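Minutes of the Sisenitz data collection catch-up, Thursday, January 26, 2023
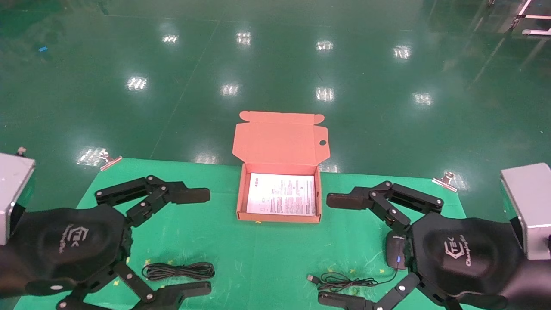
Page last changed by Ona Juška, version 3

Present: Elspeth Geddes (chair), Matilde Rocha, Iker Requena and me, Ona, typing as fast as I can. Bonifacio Aguirre sent his apologies, he was over at Rurbridge all day.

Last minutes: fine, apart from Iker's name being spelt wrong again (sorry Iker!).

Where we've got to
We have 146 episodes of the mouse packing task and Matilde has been through every one. She's happy with 70 and wants another look at the rest, mostly for long pauses at the start while the operator gets settled. Elspeth asked if we could just trim those and keep them. Matilde thinks so for most, though she doesn't want the trimming done by hand, and neither do I!

Starting layout
Long chat about this one. At the moment we begin with the orange box open on the green mat, instruction sheet inside, mouse over by the right gripper and the coiled cable on the left. Iker would like the mouse to start on the left half the time so the model doesn't learn one side only. Agreed. Matilde also wants the mouse cable laid differently each time, and I said I'd do a little sheet of starting positions (with drawings, be kind).

Reflections
Elspeth brought up the floor. The ceiling lights show up really brightly in it beyond the mat and she wondered about putting something matt down. Iker would much prefer to leave it, as the Meinecke site has a shiny floor too. We went back and forth a bit and left it as it is for now.

Labels
"Put in box" and "place in box" are both being used. It's "place" from now on, please.

Actions
Matilde: trimming script
Ona: starting positions sheet
Iker: 6 trial episodes with the mouse on the left
Elspeth: ask Torkari about more disk space

Any other business: none, we'd run over.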